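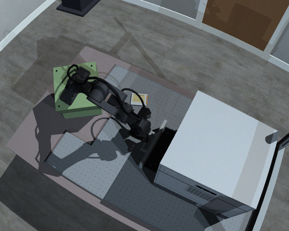 Seltdale Science and Belief Circle
Minutes of the meeting held online, March 25, 2021

I took the notes again, so any mistakes are mine, and if I've made you sound ruder than you were, write to me before the next meeting and I'll soften it. There were 17 of us on the call once everyone had found the link. Two sent apologies. One person joined by telephone and couldn't see the slides, so I've put a bit more about them in here than I normally would.

Last time's minutes

Agreed, with one change. In the January minutes I wrote that our retired physics teacher "doesn't believe in miracles". What she said was that she doesn't think a miracle is any use as an explanation in a physics lesson, and she'd like that put right. Quite fair, and I've corrected the copy on the website.

From the same minutes, the hall has confirmed we can have the big room back when the rules allow it. They'll keep our old evening slot if we tell them by the end of next month. I said I'd ring.

The Drirell Quarry board

This took up most of the evening, and I'd promised myself it wouldn't!

For anyone who has missed the story so far: the path round Drirell Quarry is getting a new information board, and the people who look after the path asked us for words on how the limestone was made. They came to us because we've got both a geologist and a vicar in the group, and they've had letters. One letter says the old board was "preaching" when it gave an age for the rock. Another says it would be a disgrace to leave the age off. I read both out. The second was the crosser of the two by some distance.

Our geologist shared her draft on the screen. It starts with a warm, shallow sea and goes on to the sea lilies and shells you can find in the quarry face if you get your nose up close. Then there's the age, hundreds of millions of years, and a short paragraph on how anyone knows. Her whole text is 70 words over what the board can hold, so something has to go.

The first suggestion was to cut the paragraph on how we know. I didn't like that and said so. If you tell people a very big number and don't say where it came from, they can only take it or leave it, and that's just what the first letter was grumbling about. Several people agreed with me, which was nice. Our vicar said he'd sooner lose the sea lilies. The geologist said over her dead body.

Someone then asked if we might write "scientists believe" in front of the age, to keep the peace. Long discussion, and here's how I understood it. Those in favour felt it was polite and cost nothing. Those against (I'm one) felt it makes a measurement sound like an opinion, and that a visitor would go home thinking there was a serious argument going on among geologists about whether the rock is old, when there isn't one. The vicar was firmest of anybody on this. He said he has plenty of beliefs and would rather the word was kept for them. He also pointed out that most of his congregation have no trouble at all with old rocks and get a bit tired of being handled gently.

One member who does hold to a young earth spoke next, and I want to get this down properly, as he was outnumbered and very good-tempered about it. He doesn't accept the age. He doesn't expect the board to agree with him either, and he didn't write the letter. What he minds is the tone of the old board, which had a line about what people "used to imagine" before science came along. He thought that was a dig. We looked it up on somebody's old photo of the board and yes, it was a bit of a dig. The new draft has nothing like it, and he said he was content with that, though he'd still put the fossils down to the Flood and would happily bore us on it another night.

Decided: the age stays in, without "scientists believe". The paragraph on how we know stays too, but shorter. The sea lilies also stay. The bit about quarry owners and the tramway goes, as there's already a board on that by the gate. The geologist will trim it and send it round, and please, everybody, send your comments straight to her and don't copy in the whole list. My inbox still hasn't got over the one about commas.

The Calletti booklet

A few of us have had a glossy booklet through the door called "Questions Your Teacher Won't Answer". It's printed by Calletti and there's no author's name on it anywhere that I can find. A parent in the group brought it up, as her son's class had copies passed round on the school bus.

She'd gone through it with a pencil. Her feeling was that most of the questions are perfectly good ones and any decent biology teacher would be glad to answer them: why there are still apes, what use half an eye would be, where the in-between fossils are. The trouble is that the booklet asks them and then turns the page as if there was no reply. She read us the part on eyes, and our retired physics teacher couldn't help herself and gave us five minutes on flatworms and limpets. I enjoyed it very much and have not tried to minute it.

What should we do, if anything? One idea was a letter to the school. I was for this at first and then talked out of it. The school hasn't handed the thing out, and a letter from us would look as though we thought they had. Another idea was a leaflet of our own, and that got a groan, I'm afraid, from those who remember the last one. What we settled on is a question evening, open to anyone of secondary age and whoever brings them, with the booklet's own questions as the starting list. No speeches. The vicar is happy to sit on the panel, and our young-earth member was asked too and is thinking it over. There was a worry that putting him up there makes it look like a debate with two equal sides. He said himself that he'd rather ask things from the floor, so that may solve it.

It'll have to wait until we can meet in the flesh, as I don't think it would work on screens.

The Iwasaki talks

The recordings of the Iwasaki talks on science and scripture are now free to watch, and we've been sent the link. The first one has had 1,249 views and I think I'm a fair few of those, having fallen asleep and had to start again more than once (my fault, it was late, it's a good talk). It deals with how people read Genesis before anybody had heard of Darwin, and there was a great deal more variety than I'd expected. The second is drier and has a lot of Hebrew.

We agreed to watch the first before the next meeting and give half the evening to it. Please do watch it. Last time we set homework it was me and one other person, and we had to talk very slowly to fill the time.

The member on the telephone asked if there was a written version. There is, and I'm posting her one.

Money

Not much to report. The website renewal has been paid and we haven't spent a penny on biscuits for a year. Somebody asked if we should drop the subscription while we're online. Left as it is for now, but anyone who's finding things tight should simply not pay it, and no one will ask.

Anything else

The library would like our box of books back on the open shelf when they reopen. A couple of titles are missing, including the one on Galileo with the coffee ring on the cover. Please look under your beds.

A member asked if we could do an evening on the beginning of the universe, as we seem to spend all our time on fossils. General approval. The physics teacher has offered to open it so long as she's allowed a proper whiteboard.

Last of all, a request that people mute themselves when the dog barks. I've got the message and he will be in the kitchen.

Next meeting is online again, same link. I'll send a reminder with the Iwasaki link in it the week before.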